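第4章 カウンターの上の物と置き場所
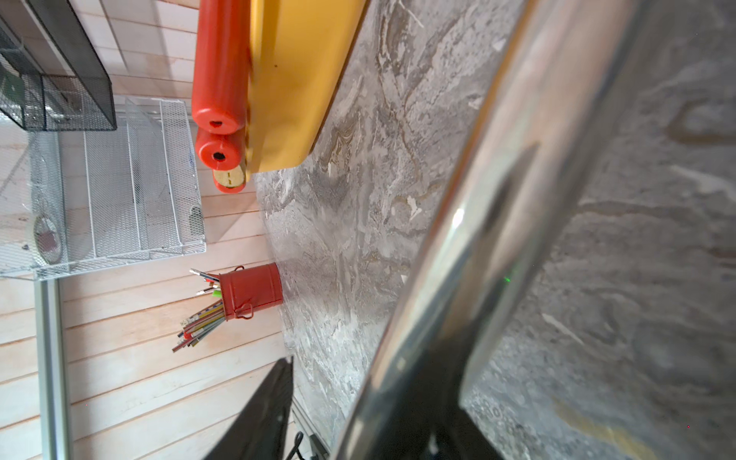

カウンターは、家の中で最も物が集まりやすい水平面である。立ったまま手が届き、奥に壁があるため物が落ちにくく、ひとまず置くのに都合がよい。郵便物、鍵、文房具、子どもの遊び道具、調理の途中の器が同じ面に並ぶ。前章では引き出しと棚を扱ったが、この章では扉も仕切りもない面をどう使うかを考える。

4.1 面の材料と見え方

カウンターの材料は、片づけのしやすさにも関係する。灰色の地に白や黄褐色の筋が入った大理石模様の面では、細かなくずや水滴が模様に紛れる。無地の白い面では小さな汚れもすぐ目につく。どちらがよいかは一概に言えないが、模様のある面を使う家では、見た目で判断せず、時刻を決めて拭くほうが確実である。

壁側の仕上げにも注意する。板張りの壁は板と板の間に細い継ぎ目があり、粉や油がたまりやすい。壁に物をぴったり付けて置くと、その裏を拭く機会が減る。動かしやすい物は壁際に置いてもよいが、重い物は指が入る程度の間をあけておく。

4.2 置いてある物を分ける

面の上にある物は、次の3種類に分けて考える。

常置物 いつもその場所にある物。網状の卓上整理箱、電話機、調味料立てなど。
通過物 ほかの場所に戻す途中の物。洗い終えた器、読み終えた手紙など。
滞留物 通過物であったはずが、戻されないまま残った物。

片づけの対象になるのは、主に滞留物である。常置物と滞留物は見た目では区別できないことがある。黄色いトレーが壁際に置かれていても、それが決まった場所なのか、使ったあとに残されたのかは、その家の人に聞かなければわからない。したがって、他人の家のカウンターを整理するときは、動かす前に必ず尋ねる。

滞留物の多くは、戻す場所が遠いか、決まっていないかのどちらかである。前者であれば戻す場所を近くに移す。後者であれば、この章の後半で述べる手順に従って場所を決める。

4.3 転がる物とトレー

円筒形の物は、水平な面の上では扱いにくい。めん棒、鉛筆、筒形の容器などは、わずかな力で向きが変わり、縁まで転がることがある。遊び用の小さなめん棒のように軽い物はとくに動きやすい。

対策としてよく使われるのがトレーである。縁のあるトレーに入れておけば、転がっても外に出ない。角が丸く表面のなめらかな樹脂製のものは、ふきんを一度回すだけで隅まで拭ける。ただし、トレーの横に物を並べて置くと、縁の効果は得られない。トレーを使うときは、中に収まる量を上限とし、入りきらない物は別の場所へ移す。

卓上整理箱は、立てて入れる物に向く。網状の箱は中身が外から見え、ほこりが底に固まりにくい。その反面、細い物は網目に引っかかることがあり、クリップのような小物には底の平らな小箱を併用する。

4.4 事例:ゴキルステッド集合住宅の共用カウンター

ヤー・ニャルコは、ゴキルステッド集合住宅の共用室で、カウンターの使い方を5月の1か月間記録した。共用室には幅の広いカウンターが1つあり、12世帯が使っていた。記録は毎朝と毎晩、同じ位置に立って行い、残っている物の名前と場所を方眼紙に書き込んだ。

記録の初めの週には、朝の時点で残っている物の大半が壁際に寄っていた。夜に使った人が、次に使う人のために手前をあけ、奥へ押しやっていたのである。手前は片づいて見えるが、奥の物は誰のものかわからなくなり、そのまま残った。

ニャルコは住人と相談し、壁際の左端を常置物の場所、右端を忘れ物の場所と定めた。忘れ物の場所にはトレーを1枚置き、3日を過ぎた物は共用室の棚に移すことにした。費用はトレーと整理箱を合わせて3,000円であった。月の終わりには壁際に残る物が減り、奥の板壁まで拭けるようになった。一方、子どもの遊び道具は最後まで残りやすく、別に低い棚を設けるという案が出された。この案については第6章で取り上げる。

4.5 この章の進め方

次の節から、置き場所を決める手順を4段階に分けて説明する。実習には方眼紙、鉛筆、巻尺を用いる。自宅のカウンターか、それに代わる机を1つ選び、奥行きと幅を測っておくこと。物を動かすのは、現状の配置を紙に写し終えてからとする。

用語
常置物、通過物、滞留物、壁際、受け皿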